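How to get dried toothpaste out of a fleece blanket or tablecloth

Posted March 22, 2019

Quick one today, got asked this twice since the Osterwood swap. Toothpaste on fleece. Kids' bathroom, travel bag that leaked, craft table, whatever. It comes out. Just don't rub it with a wet towel first – you'll push it down into the pile and then you've got a stiff white patch forever.

What you need

Dull butter knife or an old card
Soft brush with plenty of bristles
500 ml lukewarm water
A few drops of dish soap
2 clean cloths, white or you risk dye
Wooden skewer, for seams

Step 1. Let it dry. All the way. Wet paste smears, dry paste cracks. If it's fresh, lift off the blob with the knife and walk away for a few hours.

Step 2. Crack and scrape. Fold the fleece right at the spot so the crust breaks. Scrape with the flat of the knife, one direction. Shake it outside.

Step 3. Dry brush. Most people skip this and it's most of the job. Spread the cloth flat on a table, no wrinkles. Hold the brush upright, bristles straight down, and use short light flicks with the nap. No scrubbing in circles, fleece pills if you look at it wrong. Paste down in a hem or seam, run the blunt end of the skewer along it and brush again.

Step 4. Damp clean. Soap in the water, swish. Dip a cloth, wring it hard, dab. Outside of the spot toward the middle. Swap to a clean bit of cloth often. Takes me 7 minutes or so on a hand sized patch.

Step 5. Rinse. Second cloth, plain water, same dabbing. Keep going untill there's no foam. Leftover soap grabs dirt and you get a gray ring by September.

Step 6. Dry flat. No iron, no hot dryer. When it's dry, brush it once more to lift the pile.
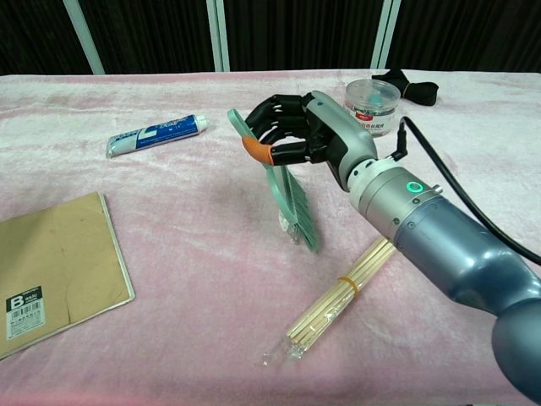 Yazıcı wrote in to say the damp step never worked on her whitening paste until she put a spoon of white vinegar in the rinse water, and that 3 rounds of dabbing got the last of the chalky stuff out. Haven't tried it on dark colors, so test a corner.

Blue or striped gel pastes – same steps but do the damp part sooner, the dye is the problem there. And close the cap before you set the tube down on anything fuzzy. Pale fleece shows gel worse then dark, dark shows the white kind.

Next up: candle wax on the same sort of cloth.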